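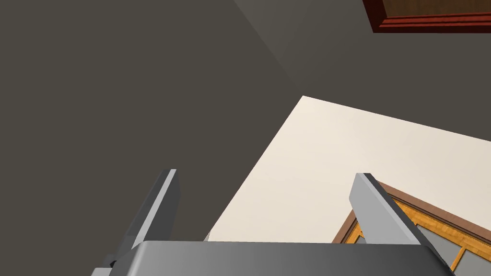 The wrist camera extrinsics are still wrong on my side, and I now think the fault is in the mount transform and not in the lens model. I rebuilt the arm description last night from the Clullen files, with the camera parented to the tool flange as Yhon suggested, and rendered from the simulator before touching the hardware again. With the gripper open, both fingers come up from the bottom edge as they should, but the room behind is tilted steeply, to the point where the line between the dark surface and the cream one runs off as a diagonal. Some tilt is expected in that pose. What I can't tell from a single render is how much belongs to the arm and how much to a bad roll value in the mount.

Yhon Arboleda wrote on Jul 30, 2024:

> Two questions before you print another bracket. Is the
> camera frame attached to the flange or to the last link?
> In the Devar exporter these are not the same, and the
> offset between them is easy to lose. Also, what field of
> view did you set? I run 77 degrees vertical and the gripper
> body takes up a fair bit of the lower image. If yours does
> not, compare the two before adjusting anything else.

To answer in order.

It is the flange. I checked the tree after export and the fixed joint is there with the offset intact. The rotation is where I have doubts. The exporter writes roll, pitch and yaw about fixed axes, and my conversion script treated them as moving axes. For a bracket with one non-zero angle that makes no difference, which explains why the old straight mount behaved. The new one has 2 non-zero angles.

Field of view was 64 degrees, vertical. I will repeat at 77 with the same joint positions and post both sets of numbers. The body of the gripper already fills the bottom of the view at 64, so I don't expect the wider setting to hide it – it should only get smaller.

Things I have not done yet:

- corrected the axis order in the script
- checked the near clipping distance, which is still the default
- measured the real bracket against the drawing (the Fason print came off the bed with a slight warp at one corner)

The workshop bench is free again until October, so the arm can stay bolted down between sessions. If anyone has the Carhuamaca calibration board at home, please bring it back. The spare is printed on ordinary paper and has curled.

Yhon, could you send the quaternion from your own mount file? I would prefer to compare against that and leave Euler angles out of it.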